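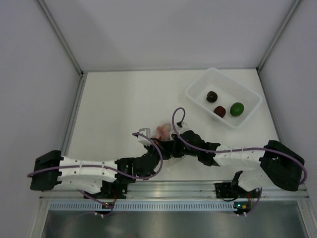 Fruit is still alive after it is picked. Its cells keep using oxygen and giving off carbon dioxide, water and a little heat. Scientists call this process respiration. A fruit on a tree gets new supplies of sugar and water. A picked fruit has only what it stored. Three round fruits in a white plastic basket, for instance, are all using up their stores, even though nothing seems to be happening.

Some fruits also make a gas called ethylene. It has no color and works as a signal. When ethylene reaches the cells, they begin to turn starch into sugar and to soften their walls. The gas drifts, so a ripe fruit can speed up the one next to it. Bananas, apples, pears and peaches respond strongly. Grapes, cherries and oranges hardly respond and do not get much sweeter after picking.

Temperature matters as well. Cold slows respiration. The packing house at Tendoler cools its peaches in July, when the air outside is hottest, and keeps them at 2 degrees Celsius. At 20 degrees the same peaches soften within days. Bananas are different – cold damages their skins and turns them gray or brown.

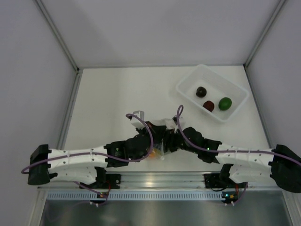 A reader named Skolter wrote to ask whether putting a green banana in a paper bag really works, or whether it is "just something grandparents say." It works. The bag holds the ethylene close to the fruit but still lets some air through. A sealed plastic bag is a poor choice, as it traps water and mold can grow.

To test this at home, put one green banana in a closed paper bag and leave another on the counter. Check both each morning for 3 days and write down the color of the skin.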